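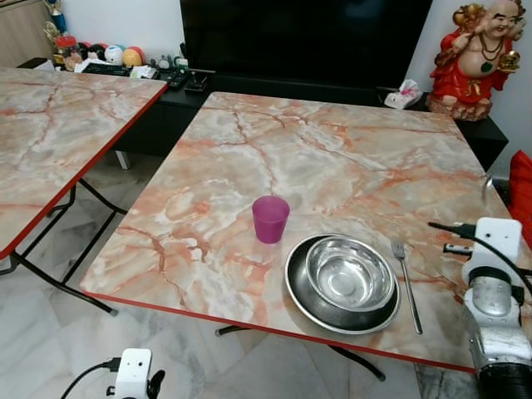
The furnishing of the Tavine day room is now almost finished, and this report covers the work until 30th May. The budget line for tables was the one we worried about most, so I start with it. We bought folding tables with a marble-pattern top and black metal legs. One place is laid on a table with a stainless steel plate, a bowl, a fork and a magenta plastic cup, and this is the kind of tableware we propose to keep for all the guests. The red edge of the tabletop is thin, and I ask the supplier, Dredov, if they can sell us spare edging.

**Tables.** We ordered 13 and all are delivered. Two came with a stiff leg lock and Dredov has agreed to change them in June. When folded, they go in the store room behind the kitchen.

**Tableware.** We have now 70 plates and the same number of bowls. The cups are still too few. Zanetti offered us 300 in one lot, but this is more than we can store, and I asked for a smaller quantity. Their answer did not come yet.

**Meals.** Lunch service started with small groups. On the busiest day we served roughly 85 people in two sittings. The change between the sittings is slow — the tables must be wiped and laid again, and the guests wait in the corridor. We will try to lay the trays in the kitchen before.

**Money.** The tables cost less than planned. With your permission, I would like to move the difference to the cups and to a second trolley. Please let me know if Cellus needs a separate request for this, or if a note in the next report is enough.

Amra Angelovski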